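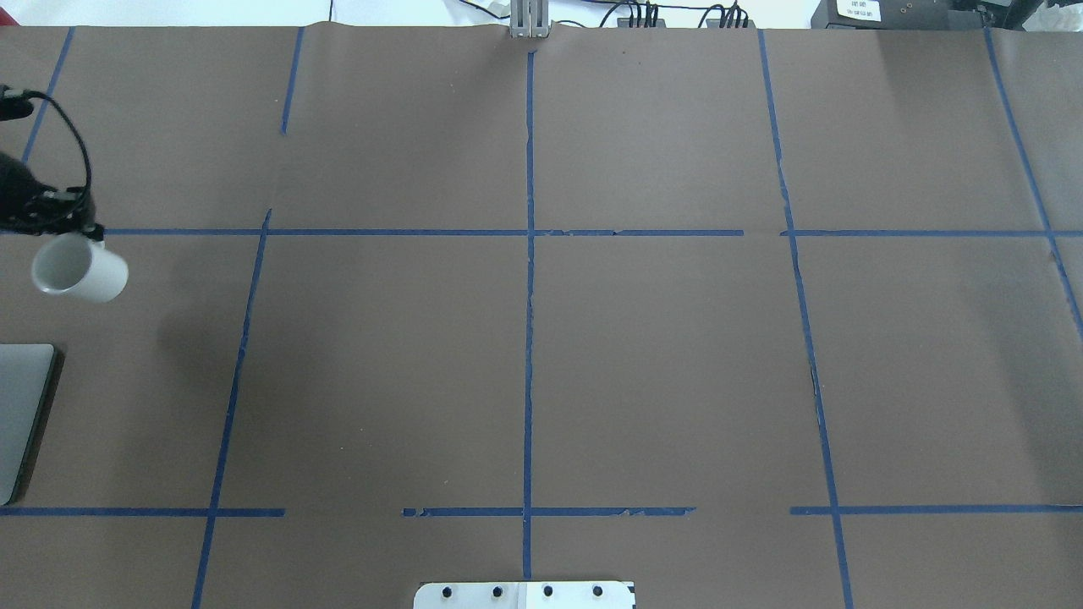
Dima Darwish asked at the end of the last session whether the tape has to be redone every time a strip lifts, or only when a whole line has gone. Only the strip. Pull it off slowly, lay the new piece over the old mark, and check both ends against the drawing before pressing it down.

April
Notes by N. Shboul

Cell upkeep, part 2: the table grid

The grid is our reference for placing objects. The arms do not read it – people do. If a line has moved, the mug goes down in the wrong spot and the taught points no longer match.

Order of work:

1. Stop the program and park both arms. Log the time.
2. Look over the tape. Frayed ends and small gaps are fine as long as the crossing points are clear.
3. Go over the mounting plate bolts with the torque wrench. Write down any that turned.
4. Follow each gripper cable from the wrist back. It needs a loose loop, with enough slack for the full turn of the last joint.

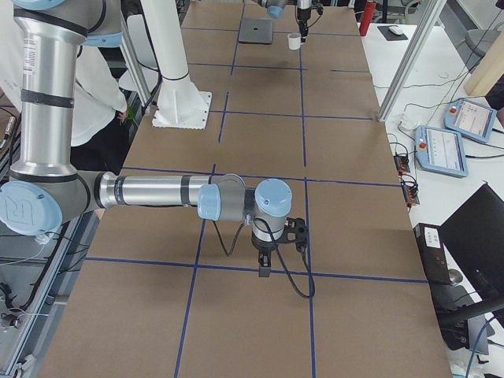 5. Run the check program, Skusen, at 25 percent speed, one arm at a time. Keep a hand near the stop button on that arm's pendant.
6. Pick and place the mug 33 times. If it lands outside its cell, teach the point again and start the count over.

Do not go to 100 percent until both arms have passed. The sheet for this cell now stands at 1,062 cycles, so add to that figure and do not start a new sheet.

Part 3 covers gripper finger wear. Bring your log pages.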